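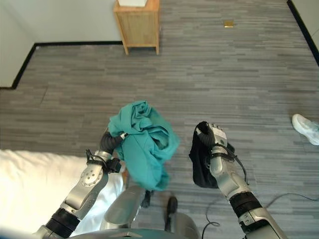 Sedham_2 wrote, 15 Feb 2019:
Need opinions on carpet for a small bedroom. We had the Gemstead put down in October and I'm happy with it so far. It's the gray with streaks running across, charcoal through to pale, and next to a white bed it looks fine. My problem is lint. The teal and black laundry gets sorted in there and I can't tell what ends up on the floor.

Flarkitgate wrote:
Mixed grays hide everything, that's the point of them. Vacuum across the streaks, then along them. I do mine every 12 days.

kyri981 wrote:
Disagree. Going across roughs up the pile. Go with the streaks only. And sort dark clothes on the bed - lint is easy to see on white.

Flarkitgate wrote:
On clean white bedding? No thanks. Use a basket.

kyri981 wrote:
It shakes off. Carpet doesn't.

Sedham_2 wrote:
I'll try going with the streaks first. Does a rubber brush do any harm on this kind?

Flarkitgate wrote:
Not on mine. Short strokes, and try it under the bed first.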